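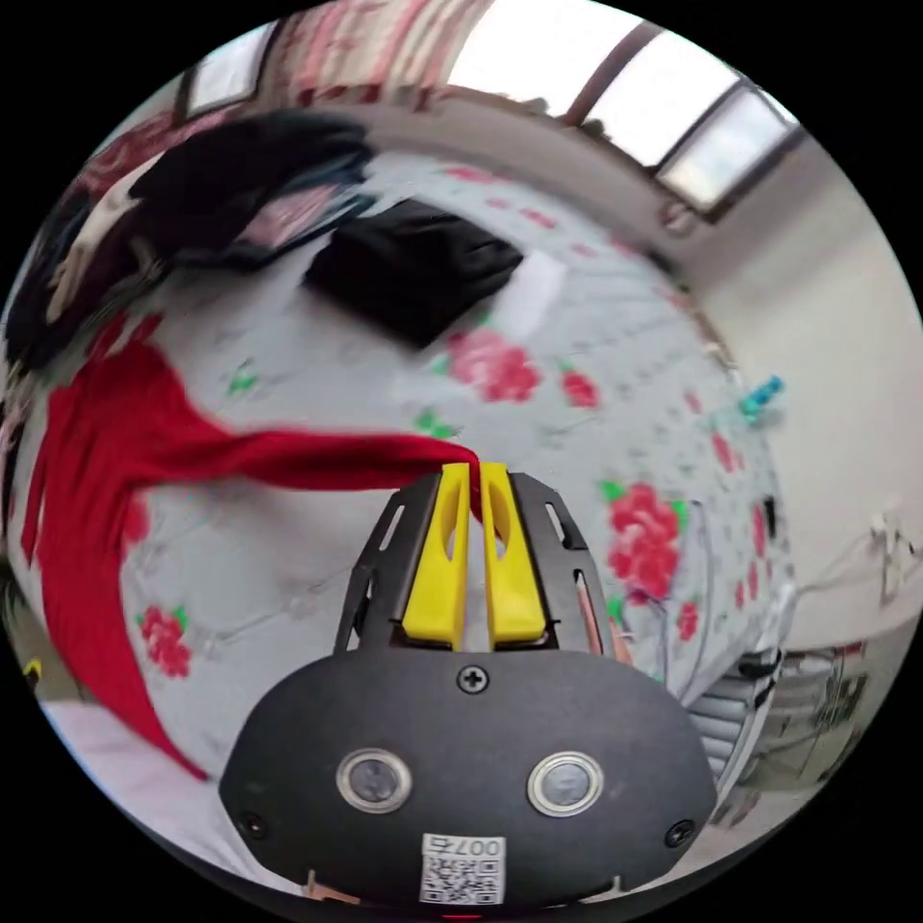
A red cloth held at one end. Dyed cotton and cotton blends fall under Category B in the revised Hokwood schedule.

HOKWOOD, 2025-11-14 -- The Hokwood Solid Waste District will change how it accepts household and commercial textiles in February, splitting a single mixed stream into three categories and setting a moisture limit for bulk loads.

The revised schedule was posted by the district this week. It replaces a rule under which all clothing, linens and rags were placed in the same bin and baled together for sale.

Category A covers undyed and white cotton, including sheets, towels and table linens. Category B covers dyed cotton and cotton blends. Category C covers everything else that can be baled, including polyester, nylon, acrylic and knitted wool. Carpets, mattress covers, foam-backed fabric and anything contaminated with oil, paint or solvent will not be accepted in any category and must go to the household hazardous waste counter or the landfill, depending on the material.

Witold Kurek, materials manager for the district, said the mixed bales had become hard to place.

"The buyer grades the whole bale by the worst part of it," Kurek said. "If there is acrylic in with good white cotton, we are paid the acrylic price, and in two months of last year there was no bid at all."

Under the current contract with Tiedemann, a regional fiber processor, mixed bales bring $30 a ton at the gate. The new contract, signed last month, pays $200 a ton for Category A and $70 a ton for Category B. Category C will be taken at no charge in either direction, with hauling paid by the district.

The price difference reflects how the material is used. White cotton is cut into wiping cloths or pulled back into fiber for paper and padding. Dyed cotton goes through the same cutting line but is sold at a lower grade, mainly for floor and machine cleaning. Dark and strongly colored pieces are tested for colorfastness before cutting, and material that bleeds in a warm water test is moved to padding.

Textiles in Category C are shredded and sold as fill for moving blankets and acoustic board.

The moisture limit applies only to loads from businesses, schools and institutions. A load will be checked with a probe meter at three points before it is tipped. If any reading is above the limit printed on the schedule, the load will be turned back or accepted at the landfill rate. Kurek said wet bales heat up in storage and can grow mold within a few days, after which they cannot be sold.

Household drop-offs will not be metered, but residents are asked to bring items dry and in closed clear bags. Black bags will no longer be accepted at the textile bins, because attendants cannot see what is inside.

Buttons, zippers and elastic may be left in place. Tiedemann removes them on its own line. Shoes and belts, which were allowed in the mixed stream, must now go in a separate bin at the main transfer station. Shoes should be tied or banded in pairs.

The district has 54 textile bins in service. Each will be relabeled, and the locations with enough room will receive a second and third bin. Smaller sites, including those at the two fire stations, will take Category B only. A list of sites by category is attached to the schedule and will be printed on the back of the winter collection calendar.

New bins are being supplied by Brulik under a purchase order approved in the current budget. They are steel, with a tilting hopper and a rain lip over the door. The older bins, which have an open slot, will be kept in use at indoor sites only. Rain entering through the slot was listed in the district's last operations report as the main cause of spoiled material.

Commercial customers must register before the change takes effect. Curance, a linen service that handles hospital and restaurant goods, has already moved its worn stock to the new sort and has been sending separate bales on a trial basis. The district said it would publish weights and rejection rates from the trial with its next quarterly report.

Hospital textiles are accepted only after laundering and only with a signed processing record. Isolation gowns and disposable drapes are excluded.

Bins found to contain mixed material after the change will be emptied and baled as Category C. There is no fine for residents. Commercial accounts will receive a written notice on the first occurrence and will be charged the landfill rate on any later one.

Registration forms are available at the transfer station office and on the district website. Questions about specific fabrics can be directed to the materials desk during office hours. Items with no fiber content label should be placed in Category C.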